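4.3 Where the folding gets done

The claim that clothes are folded on tables is repeated so often in the household literature that we had stopped noticing it. Storage advice assumes a table. So do most of the time-use diaries we drew on for the first part of this study, where "folding" is coded as an activity at a "work surface" and then dropped. We doubted this from the start, and the Nuleo returns have not made us doubt it less.

Of the 300 households that were sent the diary in November, 249 returned one we could use. The diaries recorded 946 separate bouts of folding. We do not want to lean too hard on that figure. People were asked to write down each bout as it happened, and anyone who has kept a diary of dull tasks knows that it gets filled in at bedtime, from memory, with a certain amount of tidying up of the facts. A person who folded three shirts on the arm of a chair while the kettle boiled may not have thought this was folding at all. We suspect that the small, badly placed bouts are the ones that went missing, and if so the table is being flattered by our own method.

Even with that in its favour, the table does poorly. Beds and sofas are named again and again in the free-text column, often with a note of apology. The wording of the Droltero guidance, which calls soft seating "unsuitable for finishing garments", seems to have been written by someone with a spare table. In a small flat the table has plates on it, or a laptop, or somebody's homework, and the sofa is the largest flat thing left.

Whether a sofa is in fact a worse place to fold is a separate question, and one on which we found very little evidence of any kind. The usual objection is that a padded surface gives under the hand, so that a crease pressed into the cloth does not hold. This sounds right. It is also the sort of thing that sounds right whether or not anyone has looked into it. The only test we could trace, by the Uibo group, used 19 plain cotton tea towels. Tea towels are flat, square and made of one layer. They have no hood, collar, sleeve or lining, and a result from them tells us next to nothing about the rest of the basket.

Sports tops and sweatshirts are a better case, being common in the diaries and widely disliked. The complaints that came with them fell into two sorts. One was about slipping and bunching, where the cloth will not stay where it is put. The other was about not being able to tell how far along one is: a top with contrast panels and piping can look finished from one side and hopeless from the other. We take the second complaint more seriously than the first, because it does not depend on the surface at all. A top that is half folded is half folded on oak or on foam. If this is what people are finding hard, then moving them to a table will not help, and the guidance has been blaming the furniture for something the garment does.

We should say plainly what we cannot show. There is no measure here of how neat the folded item was, nor of how long it stayed that way in the drawer. The Kornero scale for neatness was considered and left out, as its top score goes to whatever matches a shop display, and we see no reason why a household should want that. 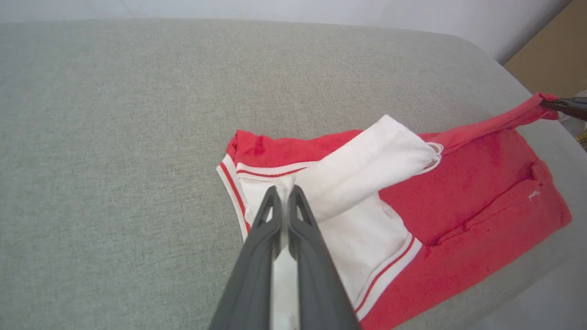
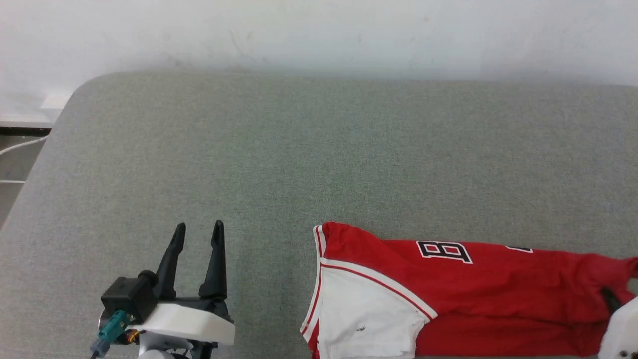
Figure 6. Red and white clothing, partly folded, on grey upholstery.

A reader of the draft objected that we had let the sofa off too lightly. In that reader's view the trouble with soft seating is its height, and a person bending over a low seat will rush the last few items whatever the cloth is doing. We accept that height should have been asked about, and it was not. We are less sure about the rushing. The diaries give start and finish times for a bout as a whole, with nothing to say which garment was folded last, and a quick finish might as easily come from boredom, which would follow a person to any surface in the house.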